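Galeria: dia aberto na Jeltix
30 de agosto de 2019
Categoria: Visitas

A Jeltix abriu as portas do pavilhão de Gunn e mostrou o que anda a fazer com o Zelau, o programa que, segundo o folheto, "ensina qualquer braço a pegar em qualquer peça". Fui com pouca fé. Já ouvi a mesma frase em feiras, com outros nomes por cima, e quase sempre acabava com um técnico a endireitar a peça à mão enquanto o apresentador mudava de assunto.

A entrada era gratuita mediante inscrição, em grupos de 20. O meu grupo começou atrasado porque o anterior não queria largar a mesa do café, o que já diz alguma coisa sobre a primeira meia hora de diapositivos. Dessa parte guardei pouco: um gráfico sem escala no eixo vertical e a palavra "autonomia" em quase todas as páginas.

A parte que interessava era a demonstração do simulador. Antes de mexer em material a sério, o Zelau treina em cenas geradas por computador: um tampo de madeira, uma pinça, uma peça fina para manipular. Faz sentido, e não é novidade nenhuma. Uma pinça virtual que bate na mesa não custa uma reparação, e pode repetir-se a asneira durante a noite inteira sem ninguém a ver.

A apresentadora falou em cerca de 1000 tentativas por peça até o resultado "estabilizar". Perguntei o que queria dizer estabilizar. Respondeu-me que dependia do cliente. Insisti, porque a pergunta não era de retórica: se a pinça segura a peça mas a deixa torta, isso conta como êxito? Ficou de me enviar a definição por correio eletrónico.

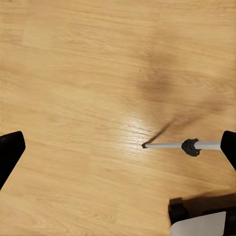 Também quis saber quem escolhe a posição inicial. Um sistema que parte sempre de uma situação arrumada aprende a resolver situações arrumadas, e as caixas de peças que conheço não são assim. Disseram-me que as posições variam "dentro de limites razoáveis". Os limites não constavam de nenhum dos papéis que nos deram.

Reconheço o cuidado posto na iluminação. As sombras e os reflexos numa superfície clara enganam bastante as câmaras, e quem já tentou localizar um objeto delgado sobre um tampo com brilho sabe o tempo que se perde naquilo. Se o treino inclui essas dificuldades, ótimo. Gostava era de ver os resultados com e sem elas, lado a lado, e essa comparação não foi mostrada.

Passámos depois à sala do fundo, onde o braço verdadeiro ficou parado atrás de um vidro. Estava prevista uma demonstração ao vivo e foi cancelada por "calibração em curso". Acontece. Mas acontece muito em dias abertos, e um vídeo de uma sessão anterior, com cortes, não a substitui.

A Grakunent, que assina a pinça, tinha um balcão junto à saída e foi o sítio onde aprendi mais. O rapaz que lá estava deixou-nos abrir e fechar um exemplar à mão e admitiu sem rodeios que as peças compridas são as piores: agarradas por uma ponta, qualquer desvio pequeno junto aos dedos aparece aumentado na outra. Falou ainda do desgaste das pontas e recomendou uma verificação a cada 2000 ciclos. Foi a única recomendação do dia que vinha com um número que eu possa confrontar com a prática.

Preços, não houve. Prazos, "a partir de janeiro", sem ano, e quando alguém pediu o ano a sala riu-se e seguiu-se em frente.

Quem quiser ir tirar as suas conclusões pode inscrever-se para a próxima sessão no sítio da Jeltix. Levem perguntas escritas e peçam para ver o braço a trabalhar antes dos diapositivos. O estacionamento fica nas traseiras e o portão fecha às seis.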